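**Packing desk: sort before labels or after? (and crates vs sacks)**

**parvaneh_n**
Quick one, am mid pack so excuse typing. Running a little shop from the back bedroom, mostly hair scrunchies, scarves, a few belts. January was mad and I've been doing it all wrong I think. Currently I bag everything, chuck the bags on the desk, THEN print labels, then go hunting for which bag is which. Last night it took me till gone 11pm and I still sent a Jivville order to Drodville. Same item luckily, wrong colour.

So do people label as they bag? Or bag the lot and label in one go? And what do you keep the finished ones in. I've been using a bin liner, don't laugh.

**LacroixL**
Label as you go. Always. Bag, label, crate. Next one. Don't put an unlabelled bag down, ever.

Bin liner is fine for light stuff but the bags slide about and the corners of the labels lift. Mine did anyway.

**farzad_packs**
Disagree a bit with Lionel. Label as you go is fine if every order is different. If you've got 13 orders of the exact same scarf there's no point, bag all 13, stack, label the stack. Much quicker. You get in a rhythm.

Depends how many sizes of bag you use too. How many?

**parvaneh_n**
Two sizes. Small grey and the bigger grey. From the same place so same grey, that's half the problem, they look identical once they're in a heap.

**farzad_packs**
Right so get one of them in another colour. White or black or whatever. Costs the same.

**azadeh.s**
or just don't heap them?? sorry but the heap is the problem not the colour

I do batches. Everything for one product on the desk, nothing else. Bag, label, into the crate flat, long way on. Then next product. Never more than one product out.

**parvaneh_n**
Azadeh I have a desk the size of a tea tray. And my shelf is right on top of it with the carton stock so I can't spread backwards.

**azadeh.s**
everyone's desk is the size of a tea tray. mine is too. the crate hangs off the edge half the time

**LacroixL**
Crate on a stool next to the desk, same height. Sorted. Then you've the whole desk.

**farzad_packs**
Stool's no good if you've a toddler or a dog. Ask me how I know. 2 days of repacking.

**LacroixL**
Well no. Shut the door?

**farzad_packs**
It's the living room Lionel

**anh_t**
Coming in on crates. I've had three kinds now so have opinions -

1. The folding ones. Rubbish. Sides drop when you lift by the handle, had a whole lot go down the stairs.
2. Solid storage tubs with a lid. Ok but they get a bit sweaty in the car and they don't nest unless you buy the same make.
3. Slotted plastic ones, the supermarket bread tray kind of look but deeper. These. Light, you can see what's in, handles cut in the ends.

Got mine from Rornent, forget the price but it wasn't much. Vaněk do one that's nearly the same, bit stiffer.

On the sort/label question I'm with Farzad. Bag first if it's one product. What I do do is squash every bag flat before I seal. Air is the enemy. A puffed up mailer takes the room of three flat ones and the stack falls over as soon as you're past a dozen or so. Press it down with your whole hand, push the air out towards the flap, THEN peel the strip. 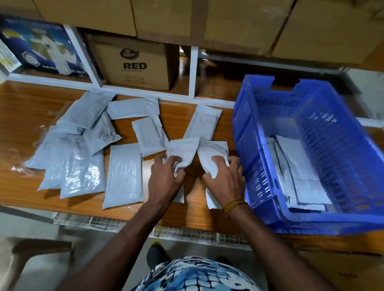
Flat ones go in lengthways, all the same way round, label side up, so whoever takes them at the counter can just zap down the pile. I don't stand them on edge like files, tried it, they slump. Blue crate on the right hand side if you're right handed, pile of bags on the left, and the middle of the desk kept for the one you're on. Well that's the theory, mine spreads. Any fat one with the flap folded over goes back through my hands before it's allowed near the crate. And keep a bin by your knee for the clear film, or a bit of it ends up under a mailer at the far end of the desk like that and then you're picking it off your labels.

**parvaneh_n**
Ooh ok. Pressing them flat. I have never once done that. They all go out like little pillows

**azadeh.s**
pillows cost you at the counter as well if you're near the thickness limit. I was paying up a size on scarves for months. same scarf, just air

**farzad_packs**
Yes this. Get a cardboard slot gauge, or cut one out of a carton. If it drops through it's the cheap rate. If it doesn't, squash again.

**LacroixL**
Careful squashing belts though. Buckle went through the bag on me once. Wrap the buckle in a bit of tissue or turn it inwards.

Also I still say label as you go. Ánh what happens when you've 12 bags and 13 labels? Cos that's what I always end up with doing batches. And then you're opening bags.

**anh_t**
Then you've missed one, and you know you have, so you go and bag it? The label count tells you. I don't see the problem

**LacroixL**
The problem is if there's a different one in the batch. Someone ordered two. You've labelled down the stack and the two-er is in the wrong place and now every label under it is wrong.

**anh_t**
Doubles come out first. Multi orders done on their own before the batch starts. Then everything left is a single.

**farzad_packs**
^ this is the way. Multis first, singles after.

**LacroixL**
Fine. That I can live with. Still think for someone doing it tired at 11pm it's one more thing to go wrong.

**azadeh.s**
agree with lionel on the tired bit. if I'm doing it late I go one at a time. slower but I don't post rubbish to people

**parvaneh_n**
So. Multis first one at a time, then batch the singles, squash, label, flat in crate. If it's late just do them all one at a time.

Next q. Where do you keep empty mailers? Mine are in the box they came in, under the desk, and I'm up and down like a yoyo.

**farzad_packs**
How many do you buy at a time

**parvaneh_n**
700 in the small, way too many, it was an offer. 399 left of them, I did a proper stock count at new year, very proud. Big ones I get as I need.

**farzad_packs**
Ha, who stops at 399. That'll do you a while. Take a wedge out, put them upright in a magazine file on the desk, or on the bottom shelf if you've any gap between the cartons. Refill when it gets low. Don't keep the whole box near you.

**anh_t**
Bulldog clip on a hook for mine. Hang a stack from the shelf edge, pull one down. Works with the thin ones, they're slippery so a good strong clip.

**LacroixL**
Clip tears the top one every time. Magazine file gets my vote.

**anh_t**
Mine doesn't tear. You're yanking

**LacroixL**
I am not yanking

**azadeh.s**
he's yanking

btw parvaneh what's in the cartons over the desk? if it's heavy stuff shift it down. mine was all belts up top and I was lifting them over my head all evening, shoulder was wrecked

**parvaneh_n**
Err. Belts. All belts.

**azadeh.s**
move the belts!!

**farzad_packs**
Light at the top, heavy at the bottom, and write on the end of the carton that faces you. Big marker. Not the top of the carton, you can't see the top.

**parvaneh_n**
I wrote on the tops. Every one.

Ok going to redo the shelf tomorow morning before I start. Can I ask one more, is anyone wearing anything on their fingers for this, my tips are so dry from the plastic. Gloves?

**anh_t**
Can't peel the strip in gloves. Hand cream after, not before. Before and you get greasy marks on the labels and the ink goes.

**LacroixL**
Rubber thimble. The bank clerk sort. One on the thumb. Dead cheap and you pick up one bag not three.

**farzad_packs**
Thimble is a good shout, never thought of that for bags. Used one for invoices years ago.

**azadeh.s**
hated the thimble. sweaty. damp sponge in a saucer is better

**LacroixL**
Damp sponge next to paper labels, righto

**azadeh.s**
far side of the desk lionel!! never had a wet label yet

**parvaneh_n**
Update - did the shelf. Belts down the bottom, scarves and scrunchies up top, wrote on the ends. Found a carton of scarves I thought I'd sold out of in November, so that's back on the shop. Multis first, then singles in one go. Done by half 4 and had a cup of tea sat down like a person.

One got through fat. Saw it after I'd sealed it. Left it.

Crate not come yet so still the bin liner. Went for the Vaněk one in the end, Rornent only had the shallow ones.

**anh_t**
Shallow's no good. Vaněk will be fine, just check the base, one of mine had a sharp bit of plastic on a slot and it caught the bags. Ran a nail file over it.

**farzad_packs**
How did you get on with the two greys?

**parvaneh_n**
Still two greys. Will get white next time for the big ones. Wrote B on the corner in biro for now, doesn't really take on the plastic.

**LacroixL**
Sharpie. And label as you go.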